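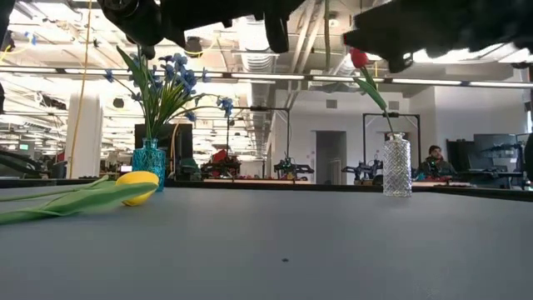
*Last updated 25 July 2019*

My grandmother never paid for a flower in her life and thought anyone who did had more money than sense. I've gone the other way. I spend silly amounts on tulips from February onwards, and then I sulk when they flop, so this spring I went to ask someone what I was doing wrong.

Margaux Aubert has run the flower stall at Zoltside market for 12 years and she did not spare my feelings. Too much water, for a start! Tulips want a few inches in the bottom, cold, changed every day, and I'd been filling mine to the brim and forgetting them. They also keep growing after they're cut (I had no idea), so that lovely tight arrangement you made will be leaning all over the place by the weekend whatever you do. She likes the lean. I'm learning to.

We got on to vases, and she got quite heated. A narrow neck does most of the work for you, she says, and one stem in a slim glass vase looks better than a mean little bunch in a wide one. Her own come from junk shops, mostly cut glass, mostly chipped.

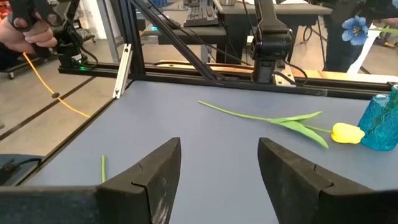 *A yellow tulip, faux, with its leaves spread.*

And then the question I'd been dreading, as I've got a few fakes on the landing. Margaux shrugged. Her friend Signe Fogh sells nothing else, and the good ones fool people from across a room. Dust them, bend the stems a bit so they don't stand like soldiers, and put them somewhere dark where a real flower would sulk anyway.

I came home with two bunches of real ones and an order for bulbs, which go in the ground in October if I can get the boys to dig. The last lot was 200 and the squirrels had a good share of those. Margaux says chicken wire, pegged flat over the soil, and lift it when the noses come through.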